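Home Features Money Wardrobe Letters Search

The Wardrobe That Pays for Itself (It Doesn't)

By Randi Björklund

The pitch usually starts with division. You take the price of a coat, you divide it by the number of times you plan to wear it, and the answer is a number so small that you would be a fool to leave the coat in the shop. The trade calls this cost per wear. I have heard it from a sales assistant in Anunthorpe, from my own sister, and from a newsletter I can't remember signing up for, and every time it was used to make something expensive sound cheap.

I have nothing against the arithmetic. A coat worn all winter for years does cost less per outing than a party top worn once. My trouble is with the second number in the sum, the one you make up. Before you own the thing, the number of wears is a wish. The shop knows this and so do you.

Groslow, a clothing label with a very good opinion of itself, prints the wish on the tag. Its black trousers come with a card promising 1,000 wears. I asked the company how it had reached that figure and was told it reflected "the design intent of the garment." I asked whether anyone had worn a pair that often. The reply thanked me for my interest in slow fashion.

Think about what the promise would take. If you wore the trousers every working day, with no holidays and no sick days, you would be at it for close to four years. In that time you would also have to stay the same size, keep the same sort of job, and never sit down on anything at a bus stop. I own one item that might have come close, a gray sweater with a hole under the arm, and I didn't buy it with any plan at all. It was a present.

Then there is the app. Stadari asks you to log what you put on each morning, and it rewards you with a chart showing which clothes are "earning their keep." I used it through June. By the end I had learned that I wear the same clothes over and over, that the rest hang there, and that I will put on a blouse I dislike if a chart tells me it is falling behind. I am not sure what that was supposed to fix. The app also has a shopping tab, and it is a good deal easier to find than the export button.
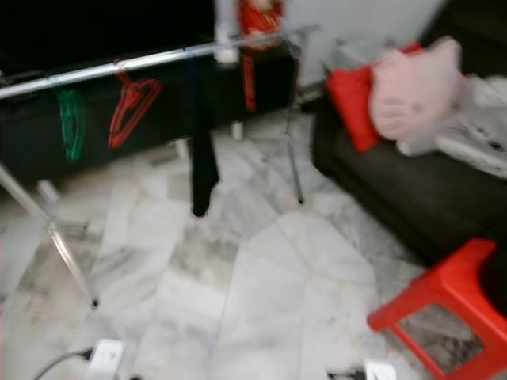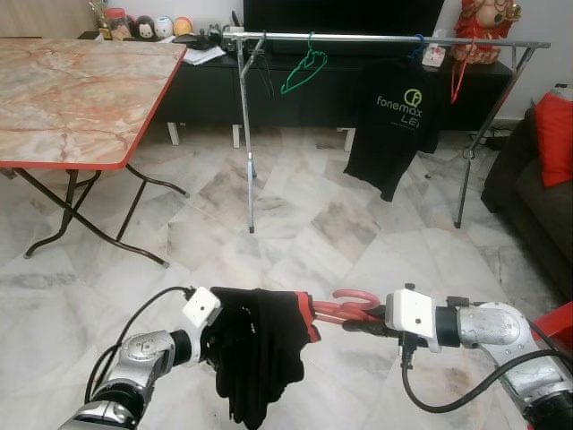 Black, the color every wardrobe plan begins with, on and off the hanger.

The color gets a free pass in all of this. Every capsule list I have read opens with black because it "goes with everything" and never dates. Fine, but black cotton fades, and it fades at different speeds, so that after one spring the trousers and the jacket that matched in the shop are two separate ideas of black. Lint shows. So does deodorant. A washed-out black thing is hard to give away and harder to wear to work, and none of that goes into the division.

Neither does upkeep. A friend in the repair business at Rønning charges more to reline a coat than many people pay for the coat, and she is right to, given the hours. Dry cleaning twice a season, a new zipper, a set of buttons, the mothballs: add them up and the cheap-per-wear coat starts to look like a small car. I have yet to see a cost-per-wear calculator with a box for the tailor.

People who sell this idea will say it's meant to make us buy less. Maybe it does, for some. I looked at my own records, which is to say a shoebox of receipts, and found that in the year I took cost per wear most seriously I bought 7 "investment pieces." The year before, when I just bought what I needed and grumbled about it, I bought 2. I spent more, and I felt better about it, and I think the feeling was what I paid for.

I'd be more willing to trust the sum if it were done backward. Take something you already own, look at what you paid, guess how often it has left the house, and divide. Do it for the boots that pinch. Do it for the linen jacket - you know the one - that needs ironing before it can be seen and again after you've driven anywhere. The results are rude, and no shop will ever print them on a card.

Groslow has since written to offer me a pair of the trousers for a long-term trial. I said no thank you. I have trousers.

Comments (3)

marlowe_k: The tailor point is spot on. I paid over twice the price of a jacket to keep it going and I still say it was worth it, but don't tell me it was cheap.

Tess in the valley: Wash black stuff inside out and cold. It still fades, just slower. My Groslow pair went at the knee in the second winter, for what it's worth.

Hal P.: I think you're being hard on the app. It got me to clear out half a closet. I did then refill it.

Contact us | Copyright, all rights reserved | Back to top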